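Grorngate Tabletop Forum > Dice and Bits > Are "balanced" dice worth the money?

Page 1 of 1

senadz
Joined: January
My group is split on this. Nurolis are selling a set of six-siders as "precision balanced" and they cost 3 times what I paid for my old ones. Has anyone tested them, or are we all just taking the shop's word for it?
Senad Zupan

mujić_fan
I've got the Onov set and they do feel fairer. Far fewer ones since I switched.

pipcounter
"Feel fairer" is doing a lot of work there. How many rolls, and did you write them down? I did 600 with a cheap die from a charity shop and the spread was well within what you'd expect from luck.

mujić_fan
I don't need a spreadsheet to know my own dice.

wetlands_ted
You sort of do, though. People remember the bad rolls. I'd also ignore the salt water float test – it might show up an air bubble, but it says very little about how the thing lands on a table.

pipcounter
Agreed. And 100 rolls is nowhere near enough, whatever the adverts say. A slight bias won't show at that size. 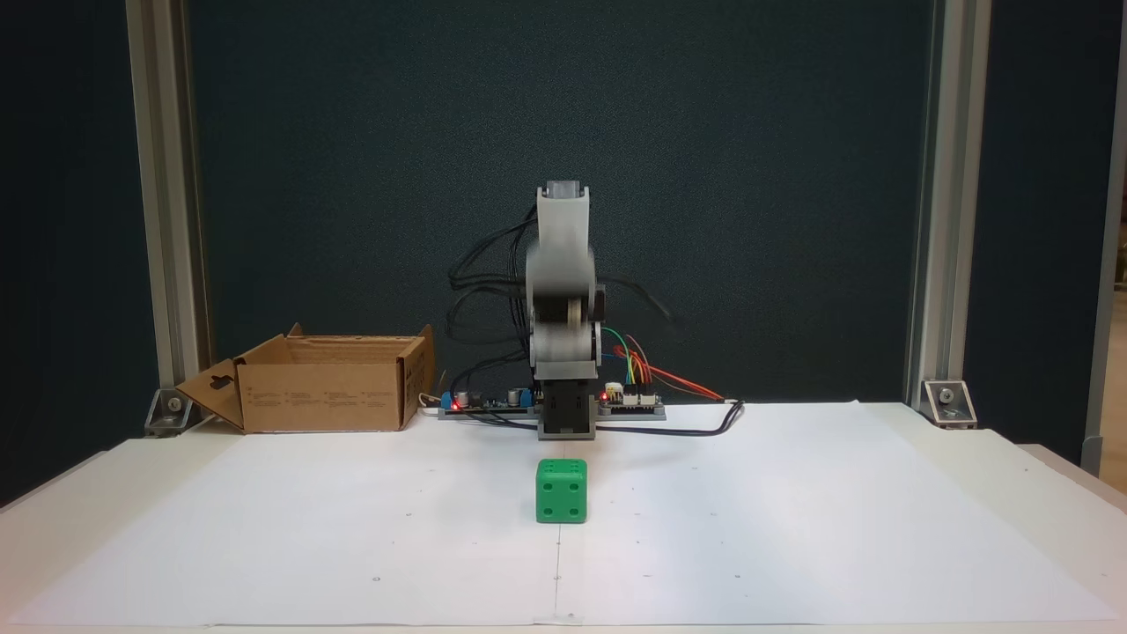

What matters more is how you throw. Drop a die from an inch up and you can nudge the result without meaning to. Use a cup, or make it bounce off something.

senadz
So a cup and my old dice, then?

wetlands_ted
That's what I'd do. I got to 3937 rolls on mine before I lost the notebook, and I still couldn't swear to a bias either way.

mujić_fan
Keeping my Onovs. They look nicer, if nothing else.

pipcounter
Fine by me, that's a better reason than the first one.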